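The woman who runs the Ballow clothing exchange does most of her folding at home, on a bed. She has a table for it, she says, but the table is too short for a pair of trousers laid out at full length, and she got tired of the legs hanging off the end.

The exchange takes in clothes from households on the Gonstead side of town, sorts them, and sends them back out every April and again in the fall. Last spring 86 bags came through. She asked that her name be left out of this article. "People know who I am," she said. "They have my phone number. That's enough."

I asked her how she learned to fold. She said she didn't, for a long time. She stuffed drawers until they would not close, and then bought another dresser. What changed was a job at Soltix, a uniform rental company, where she spent four years in the finishing room.

"We did 1000 pieces on a heavy shift," she said. "Pants, mostly. You stop thinking of it as a chore with a lot of steps. You lay it flat, you find the seam, and your hands do the rest."

She still starts every pair the same way. The trousers go down flat first, with nothing folded, and she smooths them from the waist toward the hems. Pockets get checked at this point. She has found coins, a library card, a house key and once a full packet of seeds, which she planted.

"Black ones I do in the daytime," she said. "At night I can't see lint on them, or where the crease was. I'd fold them wrong and find out in the morning."

Jeans are easier. The cloth is heavy and stays where it is put, so she folds those early and uses them as the start of a pile. Anything thin or slippery waits until the end.

The bed matters too. She likes a quilted cover under her work because plain sheets slide and bunch up. A busy pattern doesn't bother her, and a pale background with big flowers on it makes dark clothes easy to see. 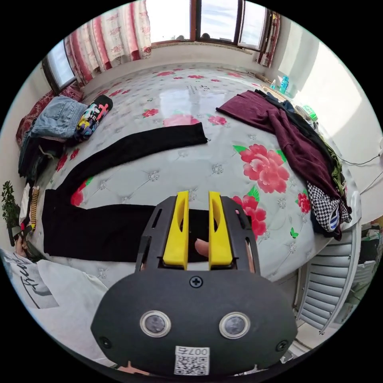
Socks and other small things

Socks she leaves for last, and she does not roll them into balls. "It ruins the cuff," she said. She lays one on top of the other and folds them once – twice if they are long. Single socks go into a shoebox. When I visited there were 26 in it, and she told me she empties the box once a year whether or not the partners have shown up.

The exchange does not take socks or underwear, but people put them in the bags anyway. Good ones go to the Alipour shelter, which washes everything again before handing it out. The rest become rags.

I asked whether she has any rules for her own closet. She has one. If a piece has been moved from pile to pile three times without being worn, it goes in a bag for the exchange. Her husband does not follow this rule, and she has stopped asking him to.

"He has a jacket from before we were married," she said. "It doesn't button. I fold it very nicely and put it back."

She would like to see the exchange reach 100 bags next spring. She would also like more of them to arrive tied shut and dry. Drop-off is at the side door, mornings only.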